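Minutes of the members' meeting, Niltow Music Makers
July
Written by the secretary, Niltow Music Makers

The meeting opened at 7.10 in the evening in the upstairs room at Zadthorpe. The minutes of the previous meeting were read and accepted with one correction: the piece called "Slow Ferry" lasts 6 minutes and not 16.

1. The joint album

The chair reported on the joint album, which will carry the title Trarkano. All tracks except three are now delivered in the final form. The three missing ones are finished as compositions, but their authors still wish to change the mix. It was agreed that they have until the end of the month. After this the album goes to mastering with the tracks that are there.

There was a long discussion about the order of the tracks. One proposal was to begin with the quiet pieces and to put the faster ones in the second half. Another member preferred to mix them, so that a listener who tries only the first two tracks gets a fair idea of the whole. The second proposal was accepted by a show of hands.

The volume of the tracks is very different from one to another. Members are asked to deliver their files without a limiter on the master channel and to leave some space at the top. Several files had to be sent back for this reason. The person who does the mastering can make a quiet track louder, but cannot repair a track that is already pressed flat.

2. Release on streaming services

The meeting compared two ways to release. The first is to use a distributor with a yearly fee. The second is to pay one time for the album. The yearly fee is cheaper at the beginning, but the album could disappear if we forget to pay. It was decided to pay one time.

Each member must confirm in writing that all samples in the track are their own or free to use. One member asked if a recording of a railway station announcement counts as a sample. Nobody present could answer with certainty, and the question was left open – the member will replace the announcement if no answer is found before mastering.

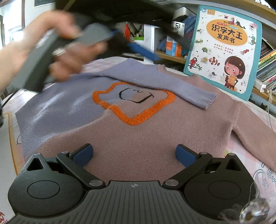
A listener wrote to our address that she had enjoyed the previous album, but she found the gaps between the tracks too long and twice believed that the music had stopped. The meeting thought the remark was correct. The gaps on Trarkano will be shorter, and two of the tracks will run into each other without a pause.

3. Listening figures

The previous album has now 752 complete plays since the spring. This is more than what was expected, although most of the plays belong to the opening track. The long piece at the end was played to the end 83 times. Its author said that he is content with this and does not want to make a shorter version.

It was suggested to publish one track early, before the rest of the album. There was agreement about the idea but not about which track. The matter will be decided by e-mail.

4. Evening at Hauksdóttir

The café Hauksdóttir has offered us an evening in the autumn. We may play from eight until half past ten. The café has two loudspeakers and a small mixer, but no monitors. Those who play live must bring their own sound card and the cables for it. Each set will be 20 minutes, with a short change between.

One member asked if it is permitted to play from a laptop only. The answer was yes, but the chair would be glad if at least a part of each set is made in the moment, for example by muting channels or changing the filters by hand. Another member did not agree and said that a well-prepared playback is better than a nervous live set. No rule was made.

5. Software and lessons

The introductory lesson on trackers was well attended. Some of the newcomers found the vertical pattern view difficult to read, because they are used to a timeline that goes from left to right. Next time the lesson will start with a drum pattern only and leave the effect commands for later. A printed sheet with the most common commands would be helpful. The secretary will prepare it.

6. Other matters

The long black audio cable is missing from the box. Whoever has it is asked to bring it back to the next meeting.

The heading for the album page needs a short text of not more than five lines. Proposals can be sent to the secretary.

The meeting closed at 9.05.

Contact: the secretary, Niltow Music Makers | © Niltow Music Makers | Back to top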